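Push notifications stop after app is killed - Android release build only

Status: Resolved
Component: mobile / notifications
Reported by: Priya Ridgeway

Flosport 187 (release) does not show score alerts once the user swipes it out of recent apps. Debug builds from the same commit are fine. iOS is fine in both. The Banach backend logs show the message accepted every time, so I don't think it is a sending problem.

Steps:
Install the release APK on a clean device.
Log in and follow any team.
Swipe the app away.
Send a test alert from the admin page.

Expected: alert in the tray within a few seconds.
Got: nothing. The alert doesn't appear when the app is reopened either.

Log, first pass

Checked battery settings first. Set the app to unrestricted, no change. Removed node_modules and the Gradle cache, rebuilt, no change. Sent 80 test messages in a loop to a device on Wi-Fi with the app in the background but not killed. All 80 arrived. Killed the app, sent 9 more, none arrived.

Compared the merged manifests for debug and release. They match apart from the debuggable flag and the dev server entry. The messaging service is declared in both.

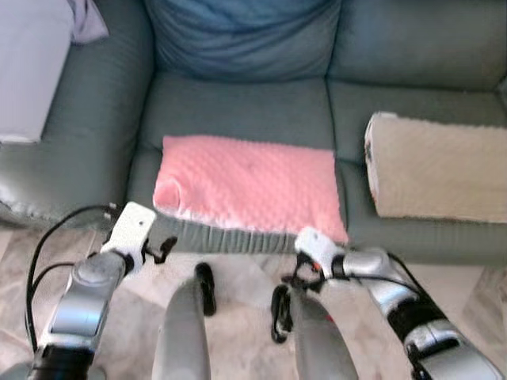

Second pass

Turned off minify in the release config and rebuilt. Alerts came through with the app killed. Turned it back on and they stopped again, so the shrinker is removing or renaming something.

adb logcat with the app killed shows a ClassNotFoundException when the message comes in. The class is our own headless task service, the one that formats the score line before it goes to the tray. It is looked up by a string in the Linine wrapper, and the shrinker can't see that. With the app open a different path handles the message, which explains why QA never hit it.

Comment from Steinarsdóttir

We had the same thing in the old tablet app. Add a keep rule for the service class and its constructor. Check the background handler too - it has to be registered in index.js, outside any component. If it sits inside App it won't be there when the system starts the task.

Third pass

It was inside App. Moved it to index.js above registerComponent. Added the keep rule to proguard-rules.pro and did a full clean build with minify on.

Tested on 2 phones, app killed, screen off. Alerts arrive on both. Rebooted both and sent again without opening the app, also fine. Force stop from system settings still blocks alerts until the next launch. That is normal Android behavior and I am leaving it alone.

Still open: the release smoke test needs a killed-app step. Moved to its own ticket.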